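The Slow Art of Teaching a Machine Where the Spoon Goes

The software group at Vavby works above a bicycle shop, and if you climb the stairs on a Saturday morning you'll likely find two or three of them bent over the same laptop, arguing about time. I mean very small amounts of it. Their planner, which they call Drevesell, has to choose a path for a robot hand and then keep changing its mind as new camera views come in, and for most of last winter it changed its mind too late.

I had come expecting to hear about motors and metal (I suppose most people do), and I spent the better part of a day hearing about clocks instead. A camera view gets a time stamp, the hand's position gets another, and if the two drift apart by even a little, the program believes the fingers are somewhere they have already left. The worst gap they found in February was 416 milliseconds, long enough for a cup to go over!

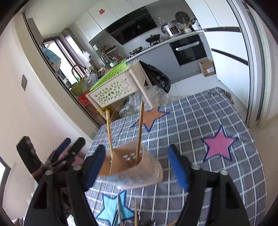
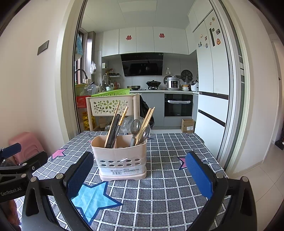
Drevesell is really two programs that talk to each other all day long. One looks and makes guesses, the other plans, and the guesses get passed along with a score that says how much they ought to be trusted. Thin things are the hardest on that score, and a caddy holding chopsticks and see-through plastic spoons is a fine way to humble a vision program, with the sticks leaning different ways and the spoons letting the background show through. The older version would pick one outline and march ahead with it. The new one keeps several guesses alive, up to 13 at a time, and lets the planner favor a path that would be safe under most of them.

That sounds sensible when you say it over coffee, but it took a great deal of fiddling. Keeping more guesses means more work for the computer, and more work brings back the very delay they had just gotten rid of. The fix came from Smadi, a little replay tool the group had written for itself and half forgotten. It plays a recording back through the planner at any speed you like and marks each moment where the plan would have changed – a bit like the squeak in a floorboard, one of them told me, once you know which board to step on. They ran 52 recordings through it in a week and threw out a whole layer of smoothing that had been slowing everything down.

The next version, Sullness, is meant to let the planner ask for a second look before it commits to a grasp. It still asks too often. On the afternoon I visited, it asked for 100 second looks in a single replay, and the group had gone back to the laptop to find out why before I had my coat on.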